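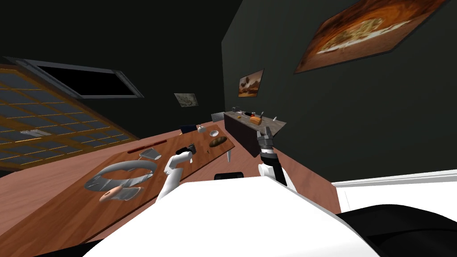 Golcombe will open its shared community kitchen on Fri 10 August, the town said in a notice posted this week. The kitchen is in the former Shim bakery on Flukberg Road and can be booked by residents, clubs and small food sellers. The town is asking users to bring their own basic equipment for the first month, down to a cup and a small knife like the one with the orange handle lying on the table. Pots, pans and baking sheets will be supplied.

Bookings run in blocks of two hours and cost $10 each. Residents over 65 pay $5. Payment is by card only, and a block can be canceled free of charge up to the evening before.

Work on the building began in February and was delayed by repairs to the drains. The final inspection was passed last week. The town paid $2,545 for a used walk-in cooler, bought from the Vado hotel when it closed its restaurant.

Parking behind the building is limited, and users are asked to unload there and then move their cars to the lot by the library. Booking forms are available at the town office and on the town website.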